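The Quiet Return of the Two-Tone Paint Job

Walk down Carroll Street in September, when the owners' club takes over both curbs, and you will see more chrome than you can take in before lunch. Skip it for a minute. Look at the line where one color stops and another begins.

Two-tone paint was everywhere on family cars once, and then it was gone, and I have missed it my whole driving life. So I could hardly believe my luck when I got to spend a morning at Dukell, a small body shop where Declan Scanlon has been painting cars for 22 years. He had a Drorex wagon up on stands, cream over moss green, with the tape still on one door. I must have walked past that door 20 times.

"People think the color is the hard part," Scanlon told me. "Color is easy. I can mix you color all day. The break is where you lose sleep."

The break is the line between the two paints, and on a good car it follows something the metal is already doing - a crease, a fender top, the lip of a window. On a bad one it wanders off across the door and you feel a little seasick looking at it. Scanlon lays his out with string first, then thin tape, then leaves it overnight and comes back with coffee.
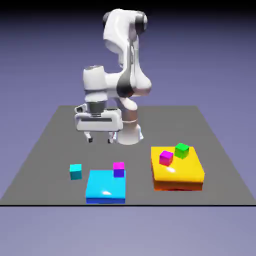

Dark against light is the oldest pairing in the shop, and still the one customers ask for most. Scanlon keeps it for cars with plenty of curve in them, where a flat sweep of white can make a big round shape look bigger than it is. Put a glossy charcoal band around the bulge, the way it wraps the elbow of that white arm, and the eye has somewhere to stop. He did that on a delivery van last year, low across the nose, and it took years off the thing.

Rizal Rondonuwu came to him with a tougher one. His Wikon coupe had been silver since the factory, and he wanted it rust red below and pale gray above, with no trim strip to hide the join. It took 375 hours! The bill he would rather not discuss, but he drove it 500 miles the week he got it back, and he stopped at every gas station with a big enough window to see the whole side reflected.

I rode along for the last stretch home. Late sun does wonderful things to a clean break - the red went nearly brown, the gray went pink, and the line between them stayed as sharp as a folded shirt. Scanlon has already started on the next one, a pickup, and the owner wants three colors.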